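Robotics > Software
14 comments | 62 shares

Kirnura opens up its grasp planning tool, and I lost an evening to it

If you've ever waited on a grasp planner while your coffee went cold, you'll be glad to hear that Kirnura has put out the new release of Sellow, its planning and perception toolkit, and this time the whole thing is open source. The code went up on Nov 10, 2025, and I had it running on my desk machine before dinner (okay, a late dinner).

Sellow takes what a camera sees, works out where an object starts and stops, and hands a list of possible grasps to whatever controller you're using. The old version did all that too, but you had to run the perception part and the planner as separate programs and babysit the messages going between them. Now it's one process with one config file. I can't tell you how happy the one config file makes me!

The bigger news is the test suite. Kirnura is shipping 729 simulated tabletop setups with the release, mostly kitchen stuff - fruit, bowls, mugs, that kind of thing - and each one can be rendered again with different lighting or a different camera position. You point your own perception model at them and get back a score per object, plus a log of every spot where the outline it guessed didn't match the real one.

I talked to Angharad Hughes, who leads the planning team, and she said the fruit gave them more trouble than anything with a handle. "A ripe banana is a mess for segmentation," she told me. "You get a dark patch on the peel and the model decides the object ends there. Then the planner gets half a banana and picks a grasp for half a banana." Her team started adding blotchy peel textures in August, after the old model kept doing exactly that.

I went looking through the renders for the worst one I could find, and I like this one a lot. The peel gets more and more speckled on the way down, there's a long bruise on the left side that's close to black, and behind it all is wood grain with dark stripes of its own. There's even a sliver of another banana at the right to trip you up. My own little model, which I was pretty proud of last week, drew its outline around the clean yellow part up top and called it a day. 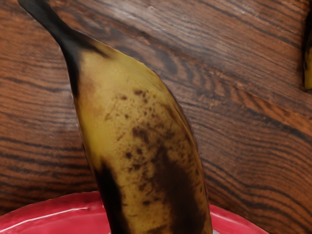

What's in the download

You get the planner, the perception module, the test setups, and 3 sample controllers. The planner checks up to 1000 candidate grasps per object by default, and you can drop that to 100 if your machine is old like mine. I did, and the results looked fine to me, though I only ran the fruit and a few of the mugs.

There's also a viewer called Seixas that lets you step through a plan and see why a grasp got thrown out. It's a bit ugly and the zoom is jumpy, but I'd still start there. Bugs go to the project's tracker, and the team at Skuvolau is keeping up a separate package for people who don't want to build from source - I used that one and it installed without a fight.

Hughes said depth noise settings are next on the list. No date on that yet.

Tagged: motion planning, perception, simulation, open source

We use cookies to remember your settings and count visits. Accept | Manage choices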